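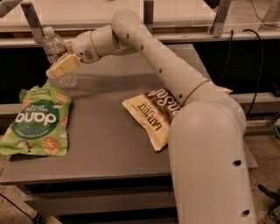

Tse wrote underneath the notice for this visit that a tabletop cell is an easy case, and that any planner will look good when the targets lie flat and the arm has the whole surface to itself. I'd have agreed before I went. After an afternoon at the Tronddale lab in April I think the easy case still has plenty in it to get wrong, and most of what I wrote down concerns the software between the camera and the joint controller.

Tronddale opens its manipulation lab twice a year. The session I attended began at 1:30 in the afternoon with a talk on the control stack, followed by time at the benches and then a discussion of tooling. I skipped the talk on funding.

The stack is called Edix. It runs as four processes: perception, scene model, planner and controller. They exchange messages over a shared bus, and each message carries the time the sensor data was captured as well as the time the message was sent. The second of these is common. The first is often left out, and the lab had a good account of what that cost them. An early version of the scene model used send times, so when the perception process fell behind, object poses were matched with arm positions from later on. The planner then worked from a table that had never existed. Adding the capture time took one day of coding and three weeks of fixing logs.

The controller loop runs at 200 Hz. The planner doesn't have to keep up with it. It sends short trajectory segments to a buffer, and the controller plays them out while the next segment is being computed. If the buffer runs dry, the arm decelerates along the last path to a hold. I asked whether the hold was timed from the end of the segment or from a watchdog. It's the segment, with a watchdog behind it set at 200 ms.

On the perception side, the discussion was mostly about packaging and clear plastic. Snack bags have strong print, so detection is easy, but the outline changes whenever the bag is handled and a stored shape is of little use. Edix keeps the printed face as a reference and fits it in any rotation, upside down included. It stores the outline separately and throws it away after each contact. Clear bottles have the opposite problem: the shape is fixed, but the depth reading passes through the wall and lands on whatever is behind. The current approach finds the bottle in the colour image, takes the depth of the table at its base, and fills in an upright volume above that point. The planner treats the volume as solid.

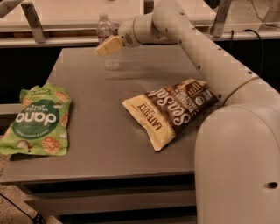 The filled volume has a price, and it shows up in reach planning near the back of the table. If the padding around the bottle is too generous, any goal close to it is reported as unreachable. If it's too thin, an error in the base estimate puts the gripper into the plastic. Padding is now set per object from the perception confidence, and it shrinks as the estimate settles. I thought this was sound, although it means the same request can fail and then succeed a second later with nothing moved. The log records the padding used for each plan, so the behaviour can at least be traced.

Occlusion by the arm itself gets a separate treatment. The view is taken from head height, and from there the arm's own links hide part of the work surface for much of a motion. Edix projects the arm model into the camera image and marks those pixels as unknown. Objects in the unknown region keep their last pose and lose confidence at a fixed rate. A pose can be held this way for a few seconds before the planner asks for another look.

The tooling session was the best part of the day. Every run is recorded and can be replayed against a new build without the hardware. The regression set holds 3000 recorded runs, and a nightly job replays all of them. A change is blocked if any plan that was collision-free becomes unsafe. Changes in planning time are reported but don't block. I looked through the open failures list, which stood at 168 entries, sorted by process. Perception had the longest section, followed by the scene model. The replay viewer shows the planner's world beside the camera image on one timeline, with a slider, and I would happily take a copy home.

Two things I'd question. The configuration files are edited by hand and have no schema, so a misspelled key is silently ignored. And the grasp planner scores candidates without regard to how soft the object is, which leaves grip force as a constant in a file. Both were acknowledged as open work.

Zilthorpe, the simulator they use for early testing, got a short mention at the end. It handles rigid blocks well and bags badly, so anything involving packaging goes straight to the bench. A new contact model is planned for the next release.

Parking is at the rear of the building. Bring your own coffee, as the machine on the ground floor takes coins only.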